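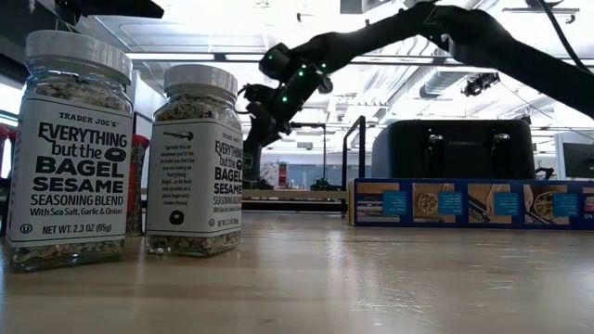 Prirus Clenholm tabletop handling package
Sold and supported by Visutex

The Clenholm package is configured for small retail goods: jars with screw lids, flat-top tins, cartons. It is quoted as one line item covering arm, gripper, controller and base plate. Table, power drop and guarding are quoted by the customer's own facilities group.

Rated service interval: 2,000 operating hours
Lead time: 6 weeks from purchase order
Finger sets included: 2
Warranty: 4 quarters, parts only

Planning notes

List every package shape before requesting a quote. Clear plastic jars and rectangular tins of the same net weight class can call for different finger pads, and pads are priced per set. Include labels in the list if the side panel has to be read as well as the front.

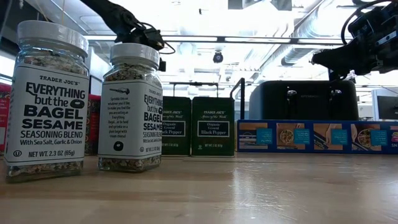 Can the package be ordered without the controller?

It can, as part number suffix N. The customer's controller must be on the Visutex compatibility list, and the quote will show integration hours as a separate charge.

Budget spare pads and one spare cable set in the first year. Both are consumables and fall outside the warranty. Two-arm cells are quoted as two packages with a shared base plate; request form Prasertsri-B for these.

Prices and lead time revised 2025-06-22. Next revision: February.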